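Torusley Furniture Reuse Group
Minutes of the monthly meeting, 2019-07-30

Present: Rosemarie Kuhlmann (chair), Seema Pant (notes), and members as signed in the book.

1. Last month's minutes
Read and approved with one fix. The shelf unit went to the Gbeho house, and the minutes had it going to Posside.

2. Posside bedrooms
Great news to start with! Posside has said yes to the bedroom furniture for both floors, and they want it in October. They'll take painted or bare wood, mixed sizes, whatever we can get into good shape. Rosemarie read out their note, which asked mainly for nightstands, because the rooms are small and people want somewhere to put a lamp and somewhere to shut things away. We have plenty of nightstands. We were all very pleased.

Budget for the bedrooms is $1000, with $300 of that set aside for hardware and paint. Seema thinks we can come in well under on hardware if we keep the knobs that are already on the pieces. Agreed to keep knobs wherever they match and are tight.

3. The gray nightstand
A good long talk on this one, and a happy one. It has the closed drawers we like, plus the open cubby right under the top, and several members said the cubby is the best part (a book, glasses, a phone, all within reach and off the top). The small round knobs suit it too. The top has faint scuffs and some lighter patches toward the front edge.

Rosemarie would like it to go to Posside as the first finished piece, with the others following its lead on color. She loves the gray and said so more than once. The lower drawer opens up deep enough for a folded blanket or a stack of sweaters, in her view, and she wants us to try it with the real things before we promise anybody anything.
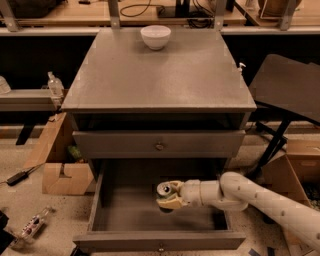
Seema was all for the gray but asked us to leave the top alone. She felt the scuffs were light, that a white bowl or a lamp would sit on it very nicely as it is, and that a fresh coat on the top only would never match the sides. Rosemarie said she could live with that if we rub the front edge down by hand and wax it. Two members wanted to repaint the whole piece. Put to a vote: hand rub and wax, no repainting. Carried.

Also agreed:
Wax the drawer runners on every piece that goes to Posside, gray or not.
Line the lower drawers with plain paper. Upper drawers stay bare.
Felt pads on all feet. We have a box of 100 left over from the Gbeho delivery.

Question from the floor about whether drawers should go out with anything in them, as a welcome. Lots of good ideas - soap, a notepad, tea bags, a pair of socks. Left open until we hear what Posside would like. Seema will ask.

4. Vuner paint
Vuner has offered us their mixed returns again, free if we pick up. Last time we got a lovely green and a great deal of beige. Members are keen to go back for grays. Rosemarie will bring a paint chip matched to the nightstand so that we come home with something close. Please bring rags and old sheets if you can spare them, as we are down to the last few.

5. Finishing evenings
The sanding evening was a joy and very well attended. We'd like another before the summer is out. Suggested order of work: dressers first, as they take up the most floor, then nightstands, then the odd chairs. The headboards can wait. Whoever has the good corner clamps, please bring them back, no questions asked.

6. Any other business
The back window sticks again. Candle wax was suggested and will be tried.
Thanks to all who carried the long dresser up the steps.
Seema still needs a photo of each finished piece for the Posside list, with height and width written down.

Next meeting: same room, same time. Rosemarie is bringing plum cake.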